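人机共处台面上的整理作业：操作规程的编写与试行

课程项目报告
小组成员：Gijs Prins、Nele Baert、Lieven Martens
指导教师：Liesbeth Wouters
提交日期：2019年9月26日

一、项目由来

本项目是“协作机器人应用”课程的期末项目。前两届小组做的都是抓取算法，报告里关于安全的内容只有半页，基本上是把设备说明书抄了一遍。今年指导教师要求我们换一个方向：给实验室的台面作业写一份能用的操作规程，并按规程试行一段时间，再根据试行结果修改。

作业内容是日用品整理，物品包括鞋、杯子、毛巾、文具和小盒子。机械臂为六轴，末端装两指夹爪，腕部装一个小相机。台面旁边有人工位，操作人员要不断放置和取走物品，人手和夹爪会先后进入同一块区域。规程要处理的主要就是这个“先后”。

二、参照的标准

我们读了三份文件：ISO 10218-1和10218-2，分别针对机器人本体和机器人系统集成；ISO/TS 15066，针对协作机器人；ISO 12100，讲风险评估的一般方法。学校图书馆只有英文版，术语由Nele Baert统一翻译，译名表附在规程后面。

ISO/TS 15066列出四种协作方式：安全级监控停止、手动引导、速度与间距监控、功率与力限制。我们没有测距设备，速度与间距监控做不了。力限制需要专门的测力装置做验证，实验室也没有。最后采用的组合是：人手进入台面前，机械臂必须处于监控停止状态；示教时使用手动引导，并一直按住使能装置。需要说明的是，选用某一种方式不等于符合该标准，本报告不作任何符合性声明。

三、风险评估

评估分三步：列出任务，列出每个任务中的危险，给出措施。任务一共分为布置台面、示教、自动运行、换物品、排除卡滞和收工六类。最初我们漏掉了排除卡滞，Roel Martens师兄看过初稿以后指出，人最容易在这一步把手伸进去，因为大家会觉得机械臂“已经停了”。程序暂停时电机仍可能带电，恢复信号一到就会继续动作。规程因此规定，排除卡滞前必须按下急停，不能只点暂停。

夹点是另一个重点。两指夹爪闭合时的夹点很明显，手指根部和腕部相机支架之间的缝隙容易被忽略。我们把夹爪的闭合速度调到控制器允许范围内较低的一档，支架的螺钉头换成了圆头。

四、物品与台面的准备

这一部分原来只有一句“物品应摆放整齐”，试行后扩成了一节。带绳、带的物品最麻烦，鞋带、包带和充电线都可能绕到夹爪手指上。现行写法如下：

绳带类物品进入台面前，先检查有没有垂到物品外侧的长段，有的话要塞回或收拢。成对的物品是并排放还是分开放，由任务单写明，操作人员不得自行更改。有填充物的物品，填充物取出还是保留，也由任务单写明，同一批次内保持一致。

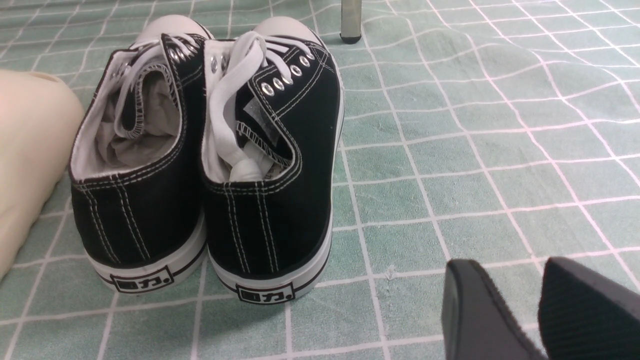
台布要铺平再开始作业。带网格的台布便于人眼估计位置，但布一起皱，网格就跟着变形，此时不能拿它当尺寸依据。需要准确位置的任务，应以固定在台架上的标定点为准。台面上与本次任务无关的东西，要么移走，要么登记在任务单的“保留物”一栏，并在规划场景里加上对应的障碍体。支架、支腿一类固定件也要登记，移动过以后必须重新测量。

Lieven Martens起初反对登记保留物，认为太繁琐。后来改成勾选表格，常见的东西事先印好，他才同意。

五、速度与区域

台面分为作业区和交接区。交接区靠近人工位，机械臂不得在有人时进入。作业区边界用胶带标出，宽度1000毫米，进深900毫米。有人在场时，末端速度不超过每秒100毫米。这个数值是小组自己定的，目的是让人来得及看清动作方向，没有引用任何标准中的限值。示教时沿用同一数值。

规程的早期版本写的是“低速运行”，没有数字。Gijs Prins和Nele Baert对“低速”的理解差得很远，各自设的参数都说得通。此后我们约定，规程里凡是能写数字的地方一律写数字，不能写数字的地方写明由谁判断。

六、记录

每次作业填一张任务单，内容包括操作人员、程序版本、物品类别、保留物、急停检查结果和异常情况。急停检查在每次开机后进行，方法是在机械臂空载慢速运动时按下按钮，确认其停止，再按步骤复位。检查不通过的，当天不得运行，并通知指导教师。

腕部相机的图像默认只保存台面内容。如果拍到人脸或证件，要在当天整理时删除，并在任务单上注明。这条是参考学院数据管理要求写的，标准文件里没有对应条款。

七、试行情况

试行在7月进行，共完成大约70次作业。没有发生人身接触。异常主要有两类：一类是任务单漏填，集中在保留物一栏；另一类是操作人员在机械臂尚未完全停止时把手移向台面。后一类都由旁边的同学口头制止，但靠旁人提醒不能算作措施，我们在控制器输出端接了一个指示灯，灯灭之前不得伸手。指示灯不具备安全功能，规程中已注明它只起提示作用。

规程的篇幅也有问题。第一版太长，新来的同学签了字，却说不出急停后的复位步骤。第二版把正文压缩到两页，背景说明移入附录，另做了一张开机步骤卡贴在控制柜旁。

八、尚未解决的问题

夹爪的夹持力没有实测，目前用的是控制器显示值，误差不清楚。换用不同材质的指垫以后，风险评估是否需要重做，小组内部意见不一致，暂定为需要重做其中与夹点有关的部分。

多人同时在场时由谁负责恢复运行，现行规程写的是“当班操作人员”，但交接班的几分钟里责任并不明确。Liesbeth Wouters老师建议采用钥匙交接，谁持有模式选择钥匙谁负责。控制柜的钥匙开关已经申请采购，到货后写入第三版。

附录：译名表、任务单样表、开机步骤卡、风险评估表。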